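Wiegen und Verpacken: ein Rundgang durch unseren Packraum

Seit September verschicken wir unsere Bestellungen aus dem neuen Raum in der Adach-Halle. Den Anfang macht der Packtisch.

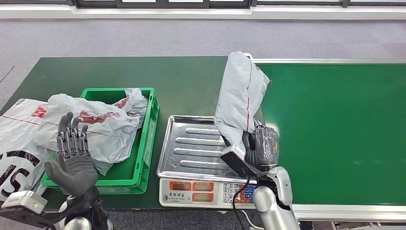
Der Packtisch mit der Waage. Die flache Edelstahlschale hat einen hochgezogenen Rand, kleine Teile rollen also nicht herunter. Gewogen wird vor dem Verschließen und noch einmal danach. Das zweite Gewicht kommt auf den Lieferschein.

Die grüne Kiste und die weißen Versandbeutel gehören zum selben Platz. Kisten mit offenem Gitter haben sich bei uns bewährt – man sieht von der Seite, was darin liegt, und sie lassen sich leicht auswaschen.

Die Arbeitsplatte ist dunkelgrün. Razia Gondal hat die Farbe ausgesucht, weil sich weiße Beutel und Etiketten gut davon abheben. Im alten Raum in Murkham hatten wir helle Tische und haben ständig Etiketten gesucht.

Der hellgraue Teppichboden war schon da. Für einen Packraum ist er nicht ideal, beim langen Stehen aber angenehm. Gesaugt wird jeden Abend.

Ein paar Angaben zum Betrieb: Sendungen bis 400 Gramm gehen im Beutel hinaus, alles darüber im Karton. An einem normalen Tag sind es 179 Sendungen. Bestellungen, die bis 10 Uhr eingehen, werden am selben Tag gepackt. Für Tarar und Indorum packen wir gesammelt, jeweils sechs Bestellungen pro Durchgang.

Fragen zum Versand beantwortet Yesenia Nina im Büro. Rücksendungen bitte immer mit dem beiliegenden Schein schicken, sonst dauert die Zuordnung länger.

Stand: 14. Oktober 2019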